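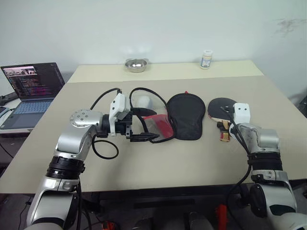 A table tennis paddle with a black rubber face and a light wooden handle, with a fabric paddle case beside it.

Paddle case

A paddle case, also called a bat cover, is a fitted or boxed covering used to store and carry a table tennis paddle. Its main purpose is to keep dust and sunlight off the rubber, which loses grip as its surface ages. Most cases are made of fabric and close with a zipper.

Types

Shaped cases follow the outline of the blade and may leave room for the handle. Rectangular cases hold one or two paddles and often have an outer pocket for balls. Hard cases use a molded shell and are preferred for air travel. Larger bags, such as those issued by the Altesdale league to its traveling teams, hold up to 6 paddles in padded sleeves.

Care

Rubber is normally wiped with a damp sponge and left to dry before the paddle is put away. Many players lay a clear film over each face first. Cases should not be left in a parked car, where heat can weaken the glue between rubber and blade. The Turnport club keeps roughly 50 loan paddles in individual covers and replaces worn zippers each November.

See also: Table tennis rubber; Blade (table tennis)

Comments (2)

Akosua Osei
Does the film go on before or after the sponge dries? Mine keeps bubbling.

Tamer Daher
After. Start at the handle end and press outward. The section on hard cases could use more detail.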